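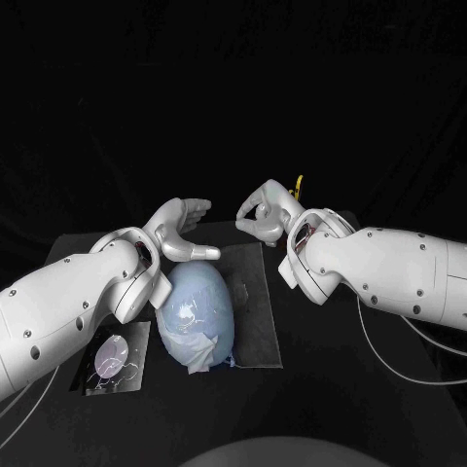 Why a Balloon Gets Smaller

Air is a gas. A gas is made of very small particles called molecules, which move all the time and bump into whatever is near them. Inside a balloon, they bump into the rubber. Each bump is a tiny push. All the pushes together are called pressure.

Rubber stretches when it is pushed from the inside. The rubber also pulls back. A tied balloon stays one size when the push of the air inside equals the pull of the rubber plus the push of the air outside.
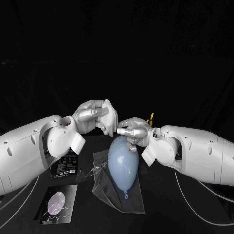
Why does a tied balloon shrink after a few days?
Rubber has gaps in it that are too small to see. Gas molecules pass through these gaps slowly, and some gas may also leak at the knot.

The kind of gas matters. Helium moves through rubber faster than air does, so a helium balloon usually shrinks sooner. A thicker balloon loses gas more slowly than a thin one of the same size.
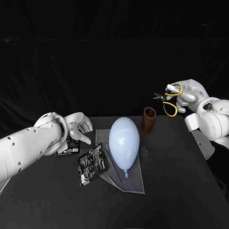

Temperature matters too. Molecules in cold air move more slowly and push less hard, so a balloon placed in a refrigerator becomes slightly smaller. When it warms up again, it grows back, apart from any gas that has leaked out.

Test it yourself

You need 2 balloons, a piece of string, a marker and a ruler. Ask an adult to help you tie the knots.

1. Blow up both balloons to the same size and tie them.
2. Wrap the string around the widest part of each balloon. Mark the string and measure it with the ruler.
3. Leave one balloon in a cool room and the other in a warm room, out of the sun.
4. Measure both again after 168 hours, or one week.

Write the results in a table. Keep balloons and broken pieces away from small children and pets.

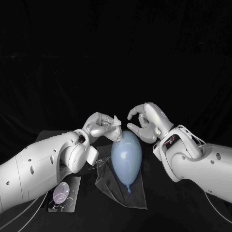 Two white robot arms at a dark tabletop.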